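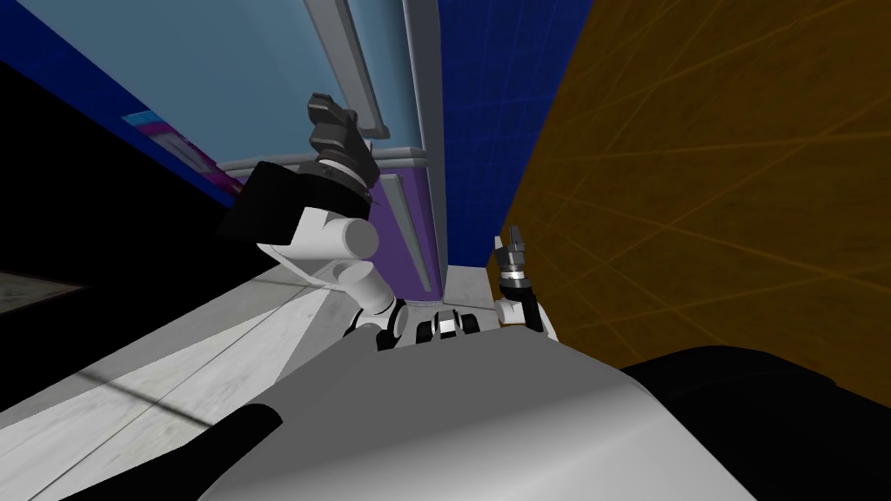 Figure 7.1 A rendered kitchen, with a two-tone refrigerator beside a blue tiled wall.

Chapter 7
When the Ride Stops: Reading Accident Reports

On a February evening a chairlift at the Erkholm winter fair rolled backward and threw 16 riders into the snow. By morning the operator had blamed "a rare mechanical event." The phrase appeared in most of the first news stories, and no reporter asked how rare, or who had measured it.

This chapter asks you to be harder to please. Early accounts of accidents at fairs, shows and parks lean on whoever picks up the phone. Often that is the owner. Police can tell you who was hurt and when the call came in, but they seldom know why a bolt sheared.

Take the inspection claim. The Erkholm operator said the lift had passed 226 checks. Botond Orbán, an engineer hired by the families, read the log and found that 164 of them were a worker looking at the chairs from the ground - a glance, signed and dated. The number was true. It told readers almost nothing about the brake.

Witnesses need care too. Yesenia Palomino, who was in line, first told a reporter she heard a bang. A week later she wasn't sure whether the bang came before the chairs moved. Her second account is the one to trust, though the first one got printed.

Before you read on, write down what you would ask the operator.

Related sections
Who Inspects a Traveling Show?
The Stevwood Grandstand Case
Reading a Maintenance Log

Reader comments
Corinne Mercado: My class wanted the brake report itself. Is it in the appendix?
Manolis Vrettos: A bit hard on local reporters. They had an hour to file.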